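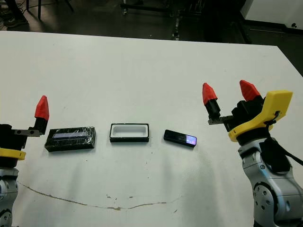
Oltwood Puts Two-Armed Packing Station to Work on Small-Device Orders

Packers move to inspection and order checking; no jobs cut, company says

July

Oltwood, a contract packing company that boxes small electronics for mail-order sellers, said today that it has started using a two-armed robot station to place devices in their retail boxes. The station, called Clider, handles the step in which a device is picked up and set into the molded insert of an open box. Until now that step was done by hand on every order.

The company said the change affects 40 people in its small-goods department. All of them keep their positions and their current pay grade. Those who used to spend a full shift filling boxes will now divide their time between inspection, order checking and running the station.

"Filling boxes is the part of the job people asked us to look at first," said Kirsty Gunn, operations manager at Oltwood. "It is the same reach and the same turn of the wrist all day. We had sore hands, and we had people asking to be moved to other lines. We wanted to keep them, and we wanted to give them something else to do with the hours."

Clider uses a pair of arms at one shared table, each with its own gripper and red fingertips. Either arm can pick up a device or a box. Operators set out the work, choose the product from a list and start the run. A finished box goes to a person, who opens it, looks at the contents, checks the paperwork and closes it for wrapping.

During the trial period the station packed 2,100 boxes. Each was inspected by hand before it left the building, and Oltwood said that practice will continue. Boxes that do not pass go back to the packing line, and the operator makes a note of the fault for the engineering team.

Work on new products is done in the company's lab, where grips and approach angles are tried before a product is added to the list. Packers are scheduled into the lab for part of the week. They are paid their regular rate for that time, and their names go on the setup sheet along with the engineer's.

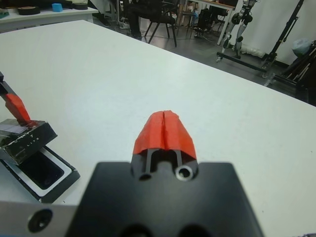

Jarrah Lowther said the lab hours had changed how he saw the station. He had expected to be handed a machine and a manual, he said, and had ended up telling the engineers which corner of a box catches first and how far a device can be tilted before it scrapes the insert. He added that he would still like to see a slower speed setting for people in their first month, and that he had put the request in writing.

Oltwood said it is working on that request. A slower setting is planned for the next software update.

Training for the operator role takes 20 hours and is given during paid time. It covers starting and stopping a run, clearing a dropped item, changing fingertips and filling out the fault log. People who would prefer to stay on hand packing may do so. The company still packs short orders and odd-shaped goods by hand and expects to go on doing so, as setting up the station for a small batch takes longer than packing it.

Shift times are unchanged. The rotation between hand packing, inspection and the station is posted at the start of each month, and trades between coworkers are allowed with a supervisor's approval. The evening shift will join the rotation once its training is finished.
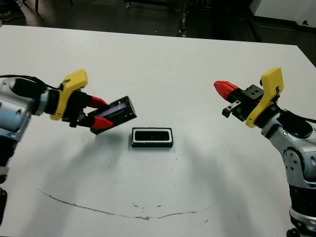

Clider's left arm holds a black item beside an open case while the right gripper stands open. Photo: Oltwood

Oltwood plans to install 2 more stations in the small-goods department. The next products to be set up are for Amemwood, a customer that sells boxed accessories. Nafula Mbwambo, who leads training at Oltwood, will run the sessions for both shifts.

"The questions I get are practical ones," Mbwambo said. "Who do I call when it drops something, and does my break move. We answer those on the first morning and then we go to the table and start."

About Oltwood

Oltwood packs, labels and ships small consumer goods for independent sellers. Its services include retail boxing, kitting, returns inspection and relabeling.

Media contact: Alby Baxter, Communications, Oltwood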